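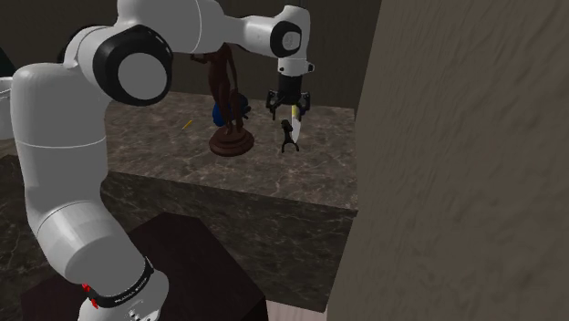
Simulated kitchen set, knife held point down over the counter, statue to the left.

Sunday, 20:14
From: Stetsiuk
To: the Gullgate demonstrations list
Re: Re: which episodes go into the October set

Replies are in line below. I have trimmed the parts we already agree on.

> We have 931 episodes on the Clonlow server from the simulated
> counter tasks. Before we freeze the October set I would like to
> know how many of them start from a sensible grasp. Several I
> opened at random have the knife already in the fingers at the
> first step, and I can't tell whether that is intended.

It is intended for the placing tasks. Those are split into two files, pick and place, and the place file starts with the object held. The task string does not say so, which is my fault. I will add a field called start_state with two values, "free" and "held", and fill it in from the gripper width at step zero. Please don't fill it in by hand from the video. The width is logged and the video is not reliable when the wrist hides the handle.

> Second, the counter objects. Is the statue meant to be an
> obstacle, or is it just dressing? The policy trained on the
> last set swings the forearm very wide, and I wonder if it has
> learned to avoid the statue even when there is no statue.

Dressing, as far as the task text goes. It is a collision body in the simulator though, so every operator steers clear of it and the demonstrations carry that habit. I think your reading is right. In the last set the statue was present in nearly all the place episodes and always on the same part of the counter. A network has no means of telling "go wide for the statue" from "always go wide" if it never sees the second case.

What I propose is that we record a further batch with the layout drawn afresh for each episode: statue left, statue right, statue absent. The same goes for the small figurine. At the moment it stands directly under the blade, which makes for a hard lowering motion and a lot of hesitation from the operators. I would keep some of those, but they should not be the majority.

> Third, do we keep failed attempts?

Yes, in a separate folder, and marked. The Isau loader reads the success flag and skips anything false by default, so they do no harm. We will want them later for the value estimate. What I do not want is failures trimmed down until they look like short successes. I found 3 of those last week. If an operator drops the object, let the episode run to the time limit and save it whole.

> Fourth, can we drop the control rate? The files are large and
> my disk is not.

We are at 20 Hz and I would like to stay there. Halving it saves less than you would expect, as most of the space is images. Store the images at half rate if you must and keep joint positions, joint velocities and gripper width at the full rate. The loader will repeat the last image to fill the gaps. I have tested this on the pick files only.

Two other points that were not in your message.

The wall on the right of this layout stands close to the counter and blocks part of the view from the outside camera. Any episode where the goal position lies behind it should be rejected at layout time. The check exists in the scene generator but is switched off by default. Turn it on with occlusion_check=1 in the config before recording anything new.

Language labels. People have been writing "put the knife down", "lower knife" and "place knife on counter" for the same task. Variation is welcome, but it should be added on purpose, from the paraphrase list, after recording. At recording time use the fixed string from the task sheet. Otherwise the labels end up tied to the operator, and the operator is tied to the style of motion, and we are back to the statue problem in another form.

Order of work from here:

- start_state field, me, before the freeze
- random layouts, whoever has the Gullgate machine free
- move the trimmed failures out of the main folder, me
- relabel the old place files with the fixed string, open

The last one is dull but can be scripted. The old strings are all in labels.csv at the top of the Clonlow share. Reply to the list if you take it, so that two people don't write to the same file.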